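How to get pilling off a fabric sofa

Updated August 2019

Pilling is the crop of small fuzzy balls that turns up on a sofa where people sit most. Short fibres work loose from the yarn, rub against clothing and tangle into knots. The fabric underneath is usually sound, and an average three-seater can be cleaned up in an evening with a cheap shaver.

These instructions are for woven upholstery: canvas, basket weave, linen blends and most polyester. Do not use them on velvet, chenille, bouclé or anything with a raised pile, as a shaver will cut the surface you want to keep.

What you need

A battery or mains fabric shaver with a guard over the blade. I use a Skedar with a height dial, and it has done two sofas and a set of dining chairs on the original blade.
A vacuum with an upholstery head.
A soft clothes brush.
A strip of masking tape.
A torch or a lamp you can put on the floor.
Small sharp scissors.

Check the label first

Look under the seat cushions or on the base for the care label. You want to know the fibre content and whether the covers come off. If the sofa is still under warranty, ring the shop before you start. Some warranties cover early pilling and some are void once a blade has been near the fabric.

The label may also give a rub count. Anything sold for everyday use should have a decent figure, but a high rub count tells you how long the cloth takes to wear through and says very little about pilling. Our Ilwood two-seater pilled within months and the cloth is still in good shape.

Step 1: Vacuum

Go over the whole sofa, including the creases and down the sides of the seat. Grit and crumbs blunt a shaver quickly. Lift out loose cushions and do both faces.

Step 2: Find the pills

Turn off the overhead light and set the lamp low, so that it shines across the cloth. Pills that were invisible from above will throw a shadow. Mark the worst patches with a bit of masking tape beside them. The front edge of the seat and the inside of the arms are the usual places.

Step 3: Pull the fabric flat

This is where most damage happens. A shaver passing over a fold can nick the raised part. With loose cushions, put one hand behind the area and smooth it tight with the other. With fixed upholstery, press the cloth away from the seam and work in small sections. Keep well clear of piping, buttons and zips.

Step 4: Shave

Test on the back or underside first. Set the guard to its highest setting and move the shaver in small, light circles. Let it skim – do not press. If pills remain after a couple of passes, drop the guard one notch and try again.

Empty the lint catcher before it is full. Stop if the motor slows, and change the battery.

Long loops or pulled threads are a different problem. Never shave them. Thread a loop through to the back with a needle if you can reach, or leave it alone. Only trim an end that is already broken.

Step 5: Brush and vacuum again

Brush in one direction to lift the loose fluff, then vacuum it up. Check the result under the low lamp and go back over anything you missed.

Slowing it down

Pilling is heaviest in the first year and eases as the loose fibres run out. In the meantime, swap and flip the cushions every couple of weeks. Rough denim and wool blankets are hard on a seat, and so are dogs that dig before they lie down. Dark knits also leave lint in a coarse weave, and their fluff ends up in the pills, so a pale or bright sofa can look dirty when it is clean. Brush it weekly if jumpers and throws tend to live there.

Washing removable covers inside out on a gentle cycle helps a little. Skip the dryer.

If the pills come back just as thickly after three or four shaves, the yarn itself is shedding and it may be time to price new covers. 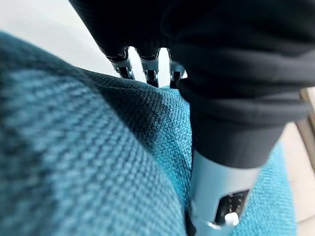
Dark knit on a coarse teal weave.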